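Lenby Grid Table Kit
For two-arm demonstration recording
From $1740, plus freight from our Dellham workshop

Hi, I'm Mirjam Dijkstra, and I build these. I started making the Lenby because I was sick of collecting demonstrations on whatever bench happened to be free that month. You spend a whole morning guiding an arm through a pick and place, you get a lovely batch of recordings, and then somebody shifts the bench and you've got no idea where anything used to be. So I made myself a proper table, a colleague wanted one, then her colleague did, and now it's most of my working week!

What you're buying is the work surface and the bits that make it repeatable. The arms are yours. If you're still shopping for arms, drop me a line first, as the mounting plates get drilled to suit and I'd hate to do yours twice.

What's in the box (well, crates)
Tabletop and legs, flat packed
Two mounting plates, drilled to your arm's bolt pattern
Side frame with a shelf for cables and spares
20 metres of brown kraft paper on a roll
4 rolls of thin blue tape
Marking stick for laying out the grid
Printed start-position cards and a logbook

About the paper
People always ask why I don't just print a grid on the tabletop. I tried it! The printed top looked terrific until the first time a gripper dragged across it, and after that every recording had the same ugly scar in it. Paper is cheap, it's a nice dull colour that doesn't throw glare at the cameras, and when it gets tatty you roll out another length and tape it up again. Allow yourself an hour the first time. You'll get quicker.

The squares are handy for spreading out your starting positions too. Left to ourselves we all put the object down in the same comfy spot, over and over, and then the policy you train is brilliant at that one spot and hopeless a hand's width to the left. With the grid you pull a card, put the object in that square, record, reset, and pull another. The logbook has a column for the square, one for who was driving, and a wide one for notes. Please use the notes column. "Slipped, regrasped, kept it" is worth a lot when you're sorting episodes three weeks later.

How I run a session
I keep the first few recordings for warming up and throw them out. After that I do short blocks with one task and one operator, then swap. My centre-of-the-table habits are different from yours, and you want both in the set. I keep the failed grasps as well, in their own folder — they've come in useful more than once when I wanted examples of a recovery.

My longest run on a single task was 529 recordings, all of it moving a tray from one square to another, and I changed the paper twice along the way. I wouldn't call it thrilling, but the tray task shows up sloppy wrist angles very quickly and it's where I start every new operator.
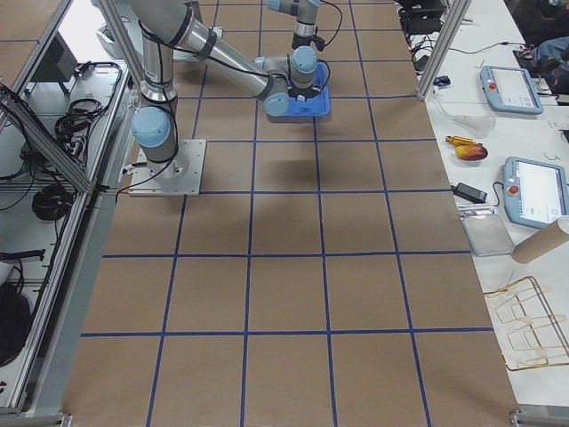 Blue tray held above the taped grid, with the second arm's black gripper hanging behind.

Do put a side table next to it. The pendants need somewhere to live within reach, and so does everything else that ends up in your hands during a session. I don't include one in the kit, but any long, steady table will do. Keep it separate from the grid table so leaning on it doesn't bump your work surface.

Options
Venckus plate set: a spare pair of mounting plates, handy if you swap between two kinds of arm
Kenov camera post: an upright that bolts to the tabletop for a fixed view
Refill pack: paper, tape and a fresh logbook

Ordering and delivery
I build in small batches and the next one ships in February. Send me your arm model, the bolt pattern and the size of your doorway (yes, measure it). Mirjam Lambrechts looks after freight and invoices — two Mirjams in one workshop, so please put a surname on your email. Replacement paper and tape go out by ordinary post, and you don't need to wait for a batch to order those.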